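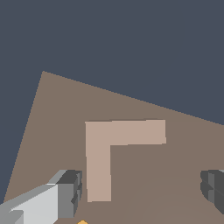 I have read the relocation plan for the Staltska garden twice now and I still don't see why moving a show garden is supposed to be cheaper than planting a new one. A show garden is made for one week in May, for people standing on one side of a rope. Ours would be looked at from the library windows in February. The space we've been offered isn't even a rectangle. It's an L, flat and plain-edged like the pinkish-beige block on the tabletop, and the Staltska design is a long oblong with everything arranged to be seen from the front. You can't just bend it round a corner.

Edeltraud wrote, earlier in the thread:

> Hello all, good news from Zultulico. They will let us have the planting
> and the two benches free of charge if we collect everything at the
> breakdown. Benedikt has a price of £2319 for the lorry and two days'
> labour at this end, which we can just about cover from the plant sale
> and what is left of the legacy. I think we should say yes quickly, as
> there is another group interested. It would be lovely to have a garden
> by a proper designer and I'm sure the courtyard would look wonderful by
> summer. There are 96 pots on the plant list, not counting the trees.
> The trees are multi-stem birches and very pretty. Any objections, please
> shout.
> Edeltraud Berchtold

So I am shouting, politely.

First, "free of charge". The plants are free and the benches are free. The £2319 is for getting them here and putting them down. It doesn't cover soil, and there isn't any soil worth the name in that courtyard. When Regula and I dug a trial hole by the drainpipe we went through gravel, then brick, then something that I think was a path when the library was built in 1906. The show garden sits on a temporary build with the pots sunk in and bark pushed over the rims. Take away the bark and you have a lot of pots. They will all need a hole, and the hole will need something in it.

Second, the plants themselves. I asked for the list and Benedikt kindly sent it. Plenty of it is stuff I'd be happy to have: the geraniums, the epimediums, the ferns. But show plants are grown to be at their best on a particular morning. Some have been held back in the cold and others have been hurried along under glass, and they are set much closer together than any of us would plant them. The foxgloves will have finished by the time they're off the lorry. The lupins will get the greenfly they get every year. And the list has four sorts of iris that want to bake in the sun next to ferns that want to be damp. For a week it makes no odds. In a courtyard that gets sun on the long arm until lunchtime and hardly any on the short one, half of them will be in the wrong place wherever we put them.

Third, the birches. I like birches too. They're a good height already, judging by the pot sizes, and they'd be within a couple of strides of a wall with the old drains running along it. Has anyone asked the building people? I did ring in the spring about a much smaller tree and was told to put it in writing, which I did, and I've had no reply to that yet.

Mechthild's point last month was that a named designer would bring in money. Perhaps. I would like to see one instance of it. The garden at the Ammann site was moved from a show some years ago and I went to look at it with my sister. There's a nice plaque. The paving is good. Of the planting I could find the hazels, a lot of lady's mantle and a great deal of bindweed. The woman in the ticket hut said they'd replanted most of it in the second year and paid for that themselves. I don't say ours would go the same way, only that the plan has no line in it for the second year, or for the first winter.
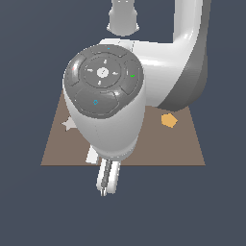

What usually happens to the plants from a show garden when the show is over? Most go back to the nursery that lent them or are sold off on the last afternoon, and a smaller share travels on with the garden if it has a permanent home lined up.

That is why I'd want to know which of the 96 are really Zultulico's to give. If a good part is on loan from a grower we could send a lorry and come home with the benches and some ferns. It wants one email, and Ragnheiður Oddsson has the contact there, I believe.

Then watering. Edeltraud's timetable has us collecting at the end of May and planting at the start of June, and asks for people to water for 13 weeks. I've done the summer rota for the front beds. By the third week of July it is me and whoever I can catch. There's no outside tap in the courtyard, so it would be cans carried through the reading room, past the carpet they have only just had cleaned. Vivent have offered us one of their drip kits at a discount, and I've no quarrel with drip kits, but a drip kit also begins with a tap.

What I would do with the money, if anyone wants an alternative to argue with:

Pay for a tap this summer. Dig out the long arm of the L in the autumn, get rid of the rubble and bring in decent topsoil. Plant it in October with small stuff in 9cm pots, which costs very little and roots far better than anything large planted in June. Leave the short arm as gravel with the benches on it until we know where the water lies in winter. If Zultulico will let us have the benches by themselves, wonderful, I'll fetch them in my brother-in-law's trailer.

It would look like nothing much for a year. I know that's the drawback and I know people are tired of looking at the skip. But I've yet to hear what happens to the other plan in August, and until somebody tells me I shall be voting against it.

Benedikt, could you check two things with the haulier before we meet – does the price include unloading through the side passage, and is VAT on top? The passage is narrower than it looks and I don't think a pallet truck turns at the bottom. When the piano came out it had to go through the window.

Regula Trummer has the measurements of both arms and says she'll bring the drawing. Could we please not reply to Zultulico until people have seen it. If the other group gets in first, then they get in first.

I'm away from the computer after 6pm most evenings, so ring if it's urgent.

Mechthild Reisinger has asked for the seed order back by the end of the month as well, different subject, but I said I'd mention it. The broad beans on page two are out of stock.

Posted in: Gardens list > Courtyard > Show garden relocation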